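Shape Blocks and Play Boards: Common Questions
Stallell Toys, customer help
Last updated 15/07/2018

What ages are the shape blocks for?
We sell them for children three and up. Younger children enjoy them too, but an adult should sit with them.

What shapes can I get?
The range includes hearts, stars, triangular prisms and cylinders, along with several others listed on the order page. Every shape can be bought singly, so a lost star doesn't mean a new set.

Are the blocks solid wood?
Yes. They are cut from solid wood and colored with a water-based stain. The finish is matte, and the top of a block can come out a little paler than its sides. We don't treat that as a fault.

Do I need a board?
No, any flat table will do. A board gives a child a clear place to work and keeps the blocks off the floor. It also makes sorting games easier, with one group kept at the far side and the odd ones left nearer the child. 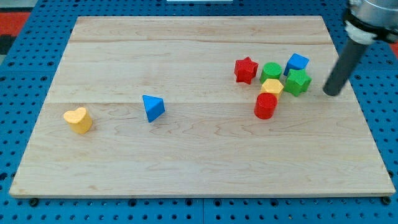 If you already own a large cutting board, try that first. It should lie flat and have no raised rim on the side where the child sits.

Why does the grain on my board look different from the one on the website?
Each board is made from separate pieces of wood, and no two match. Wavy grain and visible seams are normal. A seam you can catch with a fingernail is not, and we will replace the board.

How do I clean everything?
Wipe with a damp cloth and dry right away. Do not soak the blocks or put them in the dishwasher. Boards can be oiled once a year; we do ours in April.

How much does shipping cost?
Orders over $35 ship free within the continental US. Orders from schools that come to $700 or more also get a discount, which is taken off at checkout.

Can I buy your blocks in a store?
Zindard and El Khatib both carry the single shapes. Boards are sold only through us.

A block arrived chipped. What now?
Email us a photo and your order number within 30 days. You can keep the chipped block, but sand any sharp edge before a child uses it.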